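4.2 Recording a two-handed demonstration

1. Hold one gripper in each hand and start the Grulton recorder.

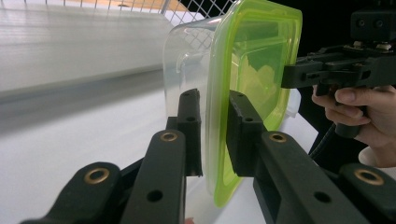

2. Keep your pace even. Episodes over 126 seconds are left out of the training set.

3. Return to the start pose.
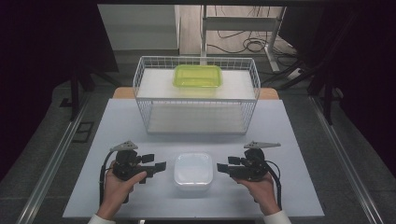
The policy learns placement from where each episode begins. Vary it between takes. A container can start on the shelf board inside the basket or on the tabletop in front. Log the start position.

4. Open both grippers and stop the recorder.
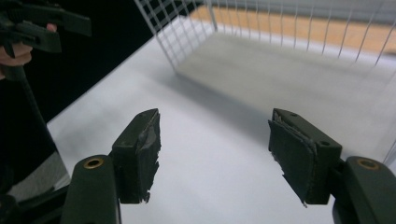
4.3 Checking the episode count

Stop at 251 episodes per task.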